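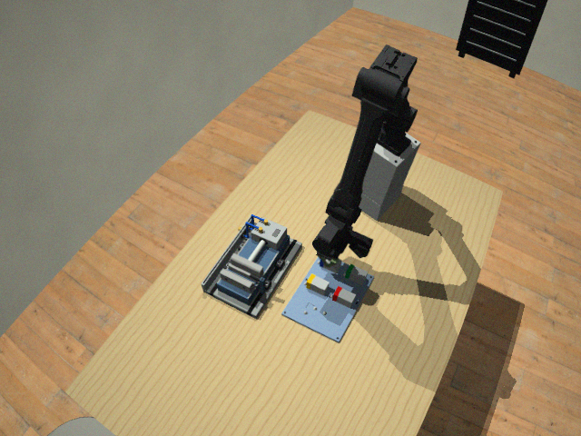 Rasier router firmware: update now or wait?

kettlehead
Rasier pushed an "urgent" patch in January for the remote login hole. The notes say 1,870 models and variants are affected, with no word on what the hole lets anyone do. I've got 25 of these in branch offices and I'm not rushing. 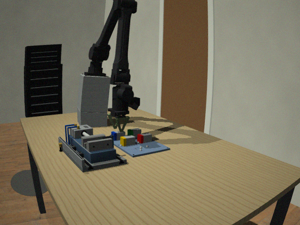
The last urgent one wiped our saved VPN settings, so forgive me if I want to see a few other people go first.

portnine
Waiting is how you get caught. Turn off remote login tonight at least.

kettlehead
Already off. I still don't believe the severity score — they marked a typo in the help page as critical last year.
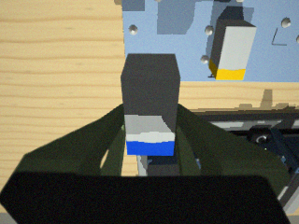
mossgate: Trenitz had a write-up saying the flaw needs a valid account first. If so, it's bad but it isn't the end of the world.

portnine
Trenitz sells a scanner. Of course they wrote something. And half these boxes still have the default account.

lowtide_uk
We did 30 last night with the Jara tool. Two came back with the wrong time zone, the rest look fine so far. Wouldn't call that proof of anything.
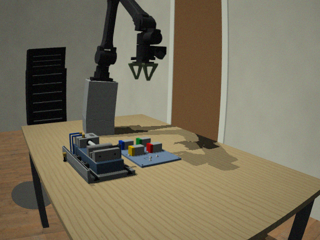

kettlehead
Two out of 30 is more than I'd like. I'll do one spare unit first and leave it a week. It can sit on a bare patch of table, like the wood one in the last picture, with its cables where I can reach them. Then the branches, if it behaves.

portnine
A week is too long.

kettlehead
Noted.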